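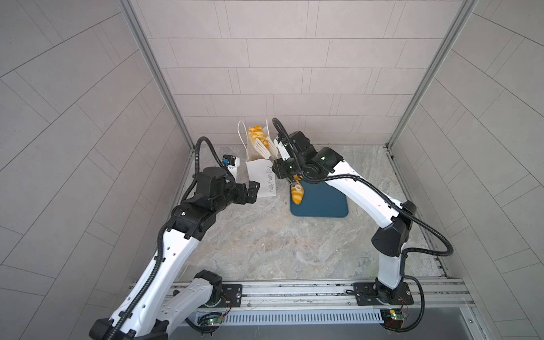

4.2 実演データの集め方

さて、ここからは実演をどう集めたかの話です。正直なところ、この研究でいちばん時間を食ったのは学習でも評価でもなく、私がリーダーアームを握って延々とパンを袋に入れていた時間でした。論文だと「遠隔操作により収集した」の一行で終わってしまいがちなところですが、Visomdaleで同じような環境を組みたい人にとっては、たぶんこの節がいちばん役に立つと思うので、少し長めに書かせてください。

課題はパンの袋詰めです。トレーにあるパンをつかみ、口の開いた紙袋に入れる。人間なら考えもしない作業ですよね。ところが遠隔でやってみると、これがもう、びっくりするほど難しい! パンは一つひとつ形が違うし、表面は崩れやすいし、袋は袋で、ちょっと触っただけで向きが変わります。最初の週は、袋を倒してばかりいました。

操作には、私たちの研究室で作っているFlultgateを使いました。手元の小さなリーダーアームの関節角を読み取って、作業台側のアームにそのまま送るだけの、わりと素朴な仕組みです。力の返りはありません。つまり、つかんだ感触がまったく手に伝わらないので、パンをどれくらい潰しているかは目で見て判断するしかないわけです。慣れるまでは必ず握りすぎます。私も握りすぎました(練習で潰したパンは、数えないことにしました)。

最初は遠隔操作をやめて、アームを直接手で持って動かす方式も試しました。いわゆるダイレクトティーチングですね。片腕だけならこちらのほうがずっと楽で、関節の重さを感じながら動かせるので、軌道もきれいになります。ただ、二本同時となると話が別です。自分の両腕がふさがるうえに、グリッパの開閉まで足元のペダルでやることになり、しかも固定カメラの映像に私の腕がしっかり写り込みます。学習に使う映像に実行時には存在しない腕が入っているのはさすがにまずいので、こちらは片腕の予備実験だけにして、本番はすべて遠隔操作に切り替えました。

4.2.1 指先と視点

実演の質をいちばん左右したのは、意外にもカメラの見え方でした。固定カメラは全体の位置関係をつかむのにとても便利なのですが、つかむ瞬間になると、肝心のところがアームやグリッパの陰に入ってしまいます。そこで手首カメラの映像を操作者の画面にも並べて出すようにしたところ、急に楽になりました。図3がその手首側の映像です。 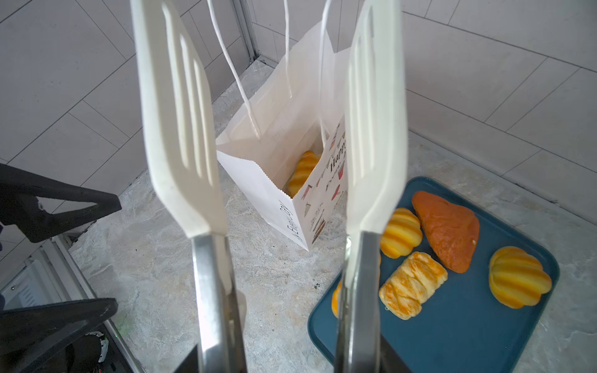 図3 手首カメラの映像。開いた指先の間に紙袋、右側にパンを載せたトレーが見える。

指先にはトングの先のような形をした、細長い穴のあるシリコーンの板を使っています。平らな面が広いぶん、パンに当たる圧力が一点に集まりにくく、操作者が少しくらい握りすぎてもごまかしがききます。この「ごまかしがきく」というのは、実演を集めるうえで本当にありがたい性質でした。うまい人の実演しか通らないハードウェアだと、操作者を選んでしまいますから。

一方で困ったのは、この指先がそれなりに大きいことです。手首から見ると視界の真ん中にどんと立っていて、奥にあるものを隠します。図3でも、袋の持ち手は一部が指の陰に入っていますし、トレーの左端にあるパンはほとんど見えません。操作者は隠れたものを固定カメラで補いながら動かすので、視線が二つの画面を行ったり来たりします。あとで記録を見返すと、つかむ直前に手が一瞬止まっている実演がたくさんあって、これはほぼ画面を見比べている時間だと私は考えています。

この停止、最初は全部切り落としてしまうつもりでした。でも切ってみると、残りの動きのつながりがどうもぎこちない。結局、長い停止だけを短く詰めて、短いものはそのまま残しました。どこまでを「長い」とするかはかなり悩みましたが、最終的にはアームの速度と、グリッパの開閉の前後かどうかを見て決めています。

4.2.2 操作の手順と決めごと

実演を始める前に、操作者には三つだけお願いをしました。袋を押さえる側の腕を先に動かすこと。パンは袋の口の真上まで運んでから下げること。落としたら拾い直さず、その回はそこで終わりにすること。細かい持ち方やどのパンから取るかは自由です。

二つ目は途中で追加した決まりです。斜めから滑り込ませるように入れるのがうまい操作者がいて、見ていると実に鮮やかなのですが、その実演を混ぜて学習すると、方策が真上からと斜めからの中間のような、どちらでもない軌道を出すようになりました。袋の縁にパンをぶつけて、そのまま押し倒すのです。軌道の多様性は大事だとよく言われますし、私もそう思っていたのですが、この規模のデータでは、入れ方はそろえたほうがずっと素直に学習が進みました。

三つ目の「拾い直さない」については、査読前に読んでもらった同僚から、回復動作も学習させるべきではという意見をもらいました。おっしゃるとおりで、できればやりたかったです。ただ、落ちる場所も向きもばらばらで、回復だけで別の課題になってしまうため、今回は見送りました。

4.2.3 収集した量と選別

こうして集めた実演は全部で1,565本になりました。このうち通信の途切れや記録の時刻ずれで使えなかったものが75本あります。時刻ずれはHarelという記録用の小さなプログラムで検出していて、関節角と映像の変化が対応していない区間があれば、その回を丸ごと外します。一部だけ救えそうなものもあったのですが、手作業での修復は私の気分が入りそうだったのでやめました。

残りから、学習用に800本を選びました。選ぶときに見たのは、袋が最後まで立っていたか、パンが袋の中に収まったか、それと操作時間です。速いほうがいい実演だろうと最初は単純に考えていましたが、極端に速い回はたいてい袋に勢いよく突っ込んでいて、成功はしているものの真似してほしくない動きでした。逆に遅い回は、丁寧というより迷っているだけのことが多いです。そこで両端を落として、真ん中あたりの時間の実演を中心に残しました。

比較対象のPolishchuk方式では、選別をせずに全部を入力し、学習の側で重みをつけて良し悪しを吸収します。考え方としてはそちらのほうが美しいと思いますし、私も途中まではそのつもりで準備していました。ただ、重みがなぜその値になったのかを操作者に説明できないのが、現場ではけっこうつらいのです。「今日の実演はここがよかった、ここは直してほしい」と具体的に返せると、次の回からの動きが目に見えて変わります。選別の基準を人に話せる形にしておいたことは、データの量を増やすのと同じくらい効いたという印象を持っています(これは定量的には示せていないので、あくまで感想として読んでください)。

なお、選別から漏れた実演も、捨てずに別の場所へ保存してあります。そのうち21本は次節の失敗検出器の評価に使いました。パンが指先から抜けかけている回や、袋の口が閉じ気味になっている回が中心で、どの種類の失敗にあたるかの札は私が映像を見てつけています。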